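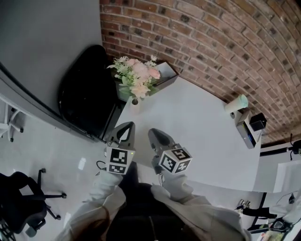
Desk by the Brick Wall, Room 318

Gallery page for the workroom at the Ekel building, Flurnbridge. The room was refitted in May and has one main desk, set against the brick. Captions are kept short. Notes on layout and upkeep follow where they apply. Page last edited 23 Oct 2024.

Desk and wall

The desk is white and stands close to the red brick, which was left bare during the refit. Brick sheds a fine dust for the first few months after cleaning, so the desktop is wiped with a damp cloth and the wall is brushed with a soft hand brush only. No hooks or tape on the brick.

The back left corner holds artificial flowers in a clear glass vase: pale pink and peach blooms, small white flowers, green leaves. A white tray or box sits behind them against the wall. Toward the right end are a mint-green cup with a white lid and a small white box with a black cube-shaped object on top. The middle of the desktop is the work area and is not used for storage.

Seating and floor

Black office chair on a five-spoke base with casters. The floor is light gray with a glossy finish and shows wheel marks easily. Fondura floor cleaner, 30 ml to a bucket, has given the best result so far. Stronger mixes leave a film.

Flowers, tissue box, ceiling

The second view takes in the upper part of the room. The ceiling is white and corrugated, with parallel ribs. White pipes run where it meets the brick and are held with small brackets. Boxing them in was priced during the refit and dropped - the brackets need to stay within reach.

The tissue box is dark brown wood, open at the top, and stands beside the flowers. Refills are the standard flat pack from the Kermani supply shelf. Dust on artificial flowers is best removed with a dry paintbrush, working from the top down. Water loosens the glue on some stems. 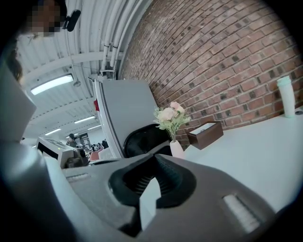
Wooden tissue box and flowers on the white desk, light gray office chair to the left, pipes along the top of the brick.

Other rooms on the same floor are listed under Ekel, Level 3.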